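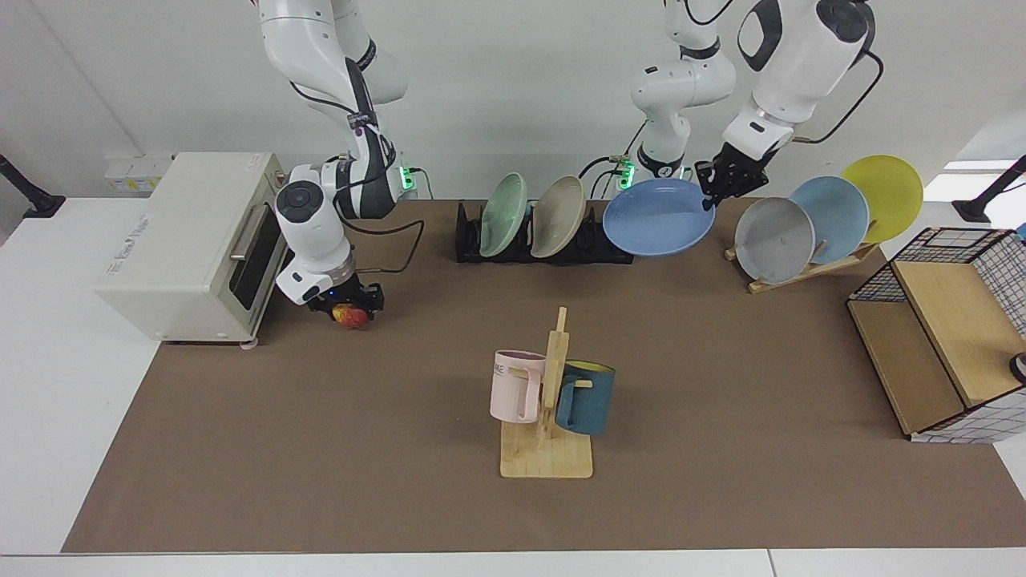
Home Contents Previous section Next section References

4. Apples kept, cooked and thrown away

4.1 What the diaries recorded

The 69 households in Flestdale returned 2300 diary entries between them. Apples were named more often than any other fruit, and they were also the fruit people kept longest before doing something with them. Bananas were eaten or thrown out within days. Apples stayed in the bowl, then moved to the fridge, and in several homes moved back to the bowl when the fridge was needed for something else.

We had asked people to write down where each piece of fruit was kept, what it was used for and, if it was thrown away, why. The last question was the one most often left blank. Where it was answered, the answers were short: "soft", "wrinkled", "brown bit", "kids wouldn't". Only a few entries mentioned mould. Most of the apples thrown away were, by the households' own account, still fit to eat at the time, and what had changed was the skin or the feel of the fruit in the hand.

Kollár's earlier work in Farnance found much the same with pears, although the households there were larger and more of them had a cold larder. We did not ask about larders directly. Two households mentioned one without being asked, and both kept apples in it from October until well after the new year.

4.2 Size of the fruit

Small red and yellow apples (Figure 2) were treated differently from large green cooking apples. The small ones were bought in bags and thought of as snacks, and very few people cooked with them while they were still firm. Once they had softened they were either thrown away or, less often, cut up for porridge or baked. The cooking apples were bought with a dish in mind and were mostly used within the week.

The difference shows up in the weights. Households that bought mainly bagged apples threw away up to 900 g in a month. Those who bought mainly loose fruit threw away less, and most of what they did throw away was peel and core. We had left it to each household to decide whether peel counted as waste, which was a mistake in the design of the diary. Some people weighed it and some did not, and the two groups cannot be fully separated afterwards.

4.3 Cooking as a way of using up

Baking was the use people named first when asked at interview what could be done with an old apple. It was not what they did most. Stewing in a pan came well ahead of it in the diaries, and the reason given was nearly always the oven: it took too long to heat, or it seemed wasteful to heat it for so little. One respondent said she would "never put the big oven on for two apples", and several others said something close to this.

Households with a toaster oven or other small countertop oven gave this reason less often. They baked apples more, usually one or two at a time and usually in the evening. We are cautious about this result. People who own such an oven may simply cook more in general, and the group was small. Kuder makes a similar point about slow cookers, where owning one and using it turned out to be quite different things.

Recipes played little part. A few entries gave one, but most people cooked apples the way a parent had done, with sugar, perhaps cinnamon, and no measuring. In one home the stated portion was 400 g of stewed apple, frozen flat in a bag, and the same entry was copied out each time a batch was made.

4.4 Limits

The diaries were kept by one adult in each home, and fruit eaten by others was probably missed. Lunchboxes are the clearest gap - an apple that went out in the morning and came back at night might be written down twice, or not at all. The interviews, carried out by Neelam Nigam, helped with some of these cases but not with all of them. Windfalls and fruit given by neighbours were recorded only where the household thought to do so, and we have left them out of the weights in Section 4.2.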